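Home Automation Talk > Robots > Can they do real chores yet?

Thread: Curtains might be my favorite robot test now

foreck_fan
Posted Thursday, 7:42 am

OK so I've been boring everyone here with dishwashers and laundry for months, and I think I've been looking at the wrong chore! Curtains. Loose fabric, hangs from the top, moves every time you touch it, and with a sheer you've got the sun coming straight through the weave into your sensors. Take a look at these four and tell me you're not at least a little excited. 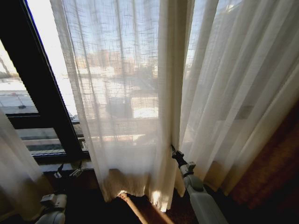
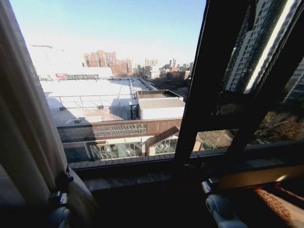
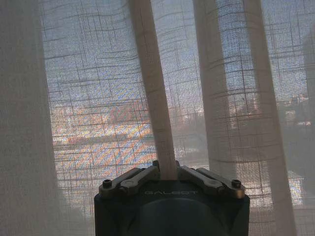
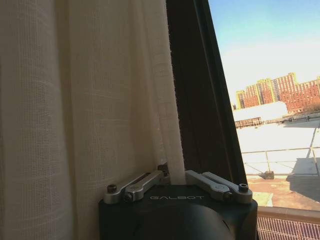 Curtains at the window. Sheer held in the gripper in the first, third and fourth; second one is the sill and the open casement.

What gets me is the third one, how narrow a fold it has hold of. I can't grab that little of my own curtains without looking.

mokby_dad
Posted Thursday, 8:15 am

Love the close-ups, but pinching is the easy part. Does it get the curtain all the way across without popping a hook? Does it notice when the hem snags? A still can't tell me that. My Mokby track motor does the living room every morning and has no fingers at all.

foreck_fan
Posted Thursday, 8:31 am

Fair, a still is a still. But your track motor does one curtain on one track forever. It's never going to open the window behind it or wipe the sill. I want the thing that can walk up to any window in the house.

Mairéad Kinsella
Posted Thursday, 9:04 am

I sew drapes for a living (workroom at Ní Bhriain, 19 years) so finally a robot thread I know something about!! Open weaves like that sheer are a pain to handle. Grab too hard in one spot and you can shift the threads and leave a little ladder that never quite closes up. We teach new people to take a flat handful near the leading edge and walk it over. So my question is how hard those fingers squeeze. If they can go soft, I'd let one dress a window tomorrow.

In the first picture it's holding the sheer right where it meets the heavier panel, and that's where I'd go too if I wanted to part them.

flitel_ops
Posted Thursday, 12:20 pm

Shop-floor view. We trialed an arm at Flitel on folded drop cloths, 3159 picks, and the misses nearly all came from grabbing two layers when we wanted one. Stiff cardboard, no problem at all. Cloth is a different animal. So I'm with mokby_dad that we're not there, but I'd put it at up to 7 years before it's boring, and I used to say never.

mokby_dad
Posted Thursday, 12:48 pm

Seven! I'd have said double that. And what does it cost compared to me getting off the couch?

Mairéad Kinsella
Posted Thursday, 1:10 pm

Not everyone can get off the couch, though. I have 2 customers who can't reach up to a curtain anymore, and a motor won't sort out a sheer that's bunched up at the bottom. They would be thrilled with slow and clumsy as long as it got there.

mokby_dad
Posted Thursday, 1:26 pm

OK, that one I'll give you. Still keeping my motor.

foreck_fan
Posted Thursday, 6:55 pm

@flitel_ops did you try different fingertips for the double-layer problem? I've got a little Foreck desktop arm and an old sheer from the guest room, and I'm setting them up on Saturday. Mairéad, if you can tell me what a ladder looks like up close I'll check for them after every grab and post what I find!

flitel_ops
Posted Thursday, 7:30 pm

Tried rubber ones, then thinner ones. Thinner was better. Start slow and clamp your rail down, ours wandered.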